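Parallel gripper vs 3 finger for lids, which one first?

Posted by Huw Probert, November 21, 2025
Tags: grippers, head camera, demos

Trying to pick a gripper for a tabletop setup and going in circles. Have the Pridley parallel jaw on loan and can get the Drelovov three-finger for 800 more. Budget covers one, not both.

Job is small household stuff. Boxes with lids, trays, that sort of thing. Two arms, camera up at head height. I've been recording the tasks by hand first so I know what motions the grippers have to copy. Tissue boxes are the one that's bugging me. Two the same, wood-grain lid with a long slot in it, white base, sitting up against a wall. My left hand goes under the front corner with the thumb up on the edge of the lid, right index finger hooks the end of the slot.

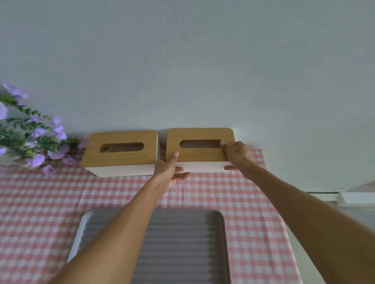
Su-chen Yip wrote under my first post that the hook is the whole problem and a flat jaw will never do it, so stop testing. Maybe. But I did 16 tries with the Pridley on a loose lid, one jaw down in the slot and one outside, and it held on most of them. Slow, and it scuffs the edge.

So: is the three finger worth the 800, or do I put printed tips on the parallel and move on? Also does the wall matter as much as I think it does. The back of the box is no use to me.

Huw

Su-chen Kwan
Stay with the parallel. Print one tip with a small hook on it, 3 mm lip, rubber on the inside. We ran the Drelovov on kitchen containers from May on and the third finger mostly got in the way, epsecially near a wall. It needs room behind the object. You don't have any.
Other thing, check your wrist before you spend anything. If the arm can't tilt far enough to come down into the slot at an angle, neither gripper will save you. Run it with the lid alone, then the whole box, then the box back against the wall. Write down where it stops working.
And keep the left side dumb. It only has to hold the base. Soft pads, low force, done.

Ratih Ismail
get the 3 finger you will want it later anyway

Shona Fairweather
Had both on the bench, Pacheco controller. Parallel was easier to tune by a mile. The three finger had a lag on closing that I never fixed, could of been my cable. Not sure about the hook tip, mine snapped, but I printed it lying the wrong way so the layers split.
What is your camera doing when both forearms come in? Mine lost the near edge of the box every time and I ended up adding a cheap wrist cam. I'd put the 800 there.

Huw Probert
Thanks all. Printing the hook tip tonight. Shona, which way up did you print the second one?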